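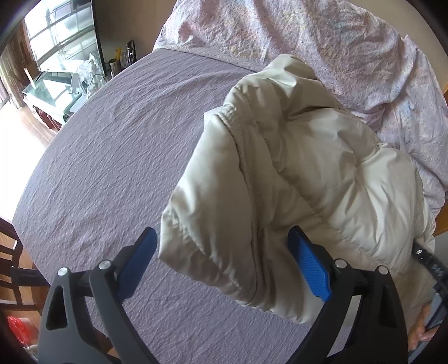

Cream puffer jacket on a purple bedspread.

Altier Studios, on the east side of Plellville, opened its gates to the public one morning in November. The company makes television dramas for the regional market, and its family serial Gunawardena House has been shot there from the start. Tickets were free but had to be booked, and 457 were given out.

I was in the 9:45 group. We began on Stage 2, where the serial's living room, kitchen and staircase stand side by side. The staircase has nine steps and ends at a platform with a rail. Upstairs scenes are shot on Stage 3, next door.

Selvaraj Herath, who plays the older brother, talked to us for half an hour. He grew up in Urstead and did four years of stage work before his first screen part, a bus driver with two lines. Gunawardena House has now reached 1,229 episodes and he has appeared in all but 125 of them. Someone asked how he learns his lines. He reads them into his phone the night before and plays them back in the car.

After that we saw the makeup rooms and the edit suite, where an editor ran the same dinner argument in two versions. The second was shorter and had no music — most of our group preferred it.

The canteen was open to visitors until 2. Parking is limited, and the number 45 bus from Plellville station stops across from the main gate. Stage 1 was closed for filming. The studio plans another open day in spring, with booking through its front office.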